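Do you really need a gadget to boil potatoes?
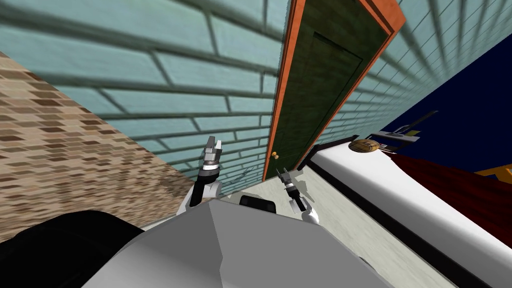 Every autumn someone tries to sell me a cleverer way to cook a potato. Lenus wants 212 pounds for a steamer that "learns" how soft I like them. I like them soft. It could have asked. I've got nothing against kit as such, but I can't see what my saucepan is doing wrong.

The Zeresley leaflet promises 200 settings. I use 2 on my hob, high and low, and high mostly by accident. A neighbour in Tesuslow swears by hers, though she also swears by magnets for her knees.

I'll look again in September when the prices drop. Until then it's salt, water and a fork, same as last year.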